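3.2 Collecting demonstrations by hand

We collected two kinds of demonstration for the table-wiping task. In the first, an operator drove the Brellar arm by remote control from a second room, using a hand controller and the live view from the robot's head camera. In the second, a person did the task with bare hands while a camera at head height recorded the work from above. No markers or gloves were worn. Each operator was shown the task once and then left to do it in whatever way felt normal.

The two kinds differ in speed and in how the hands are used. Remote operators held the cloth in a single gripper and wiped in long, straight strokes. When the table covering bunched up, they usually stopped, let go of the cloth and pulled the covering flat before going on. People working by hand tended to use both hands at once -- one on the cloth, the other flat on the table. We kept both hands in the training data, as early trials with only the wiping hand gave a policy that dragged the covering along with the cloth.

Each hand demonstration was trimmed to a clip of 45 seconds or less. We collected 600 clips in 16 homes in the Trandgate area. Furniture and table coverings were left as they were, and household items could stay on the table. We labelled the start and end of hand contact with the cloth, but did not label individual strokes. A further 27 clips were set aside for checking the labels.

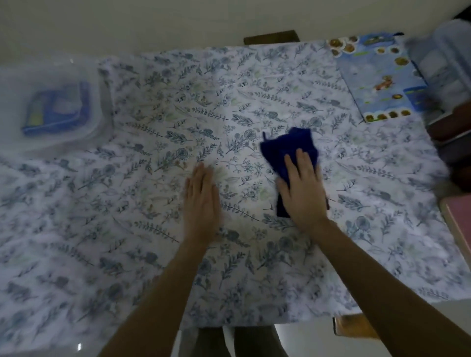 Figure 4. Hand demonstration on a patterned tablecloth. The right hand presses on the navy cloth and the left lies flat beside it. An illustrated mat and a clear plastic container share the table.

3.3 Matching hand motion to the arm

The wrist path from each clip was scaled to the reach of the arm and smoothed before training. Finger positions were reduced to two states, open and closed. For the flat hand we used a third state, which the arm carries out by pressing down with the gripper shut.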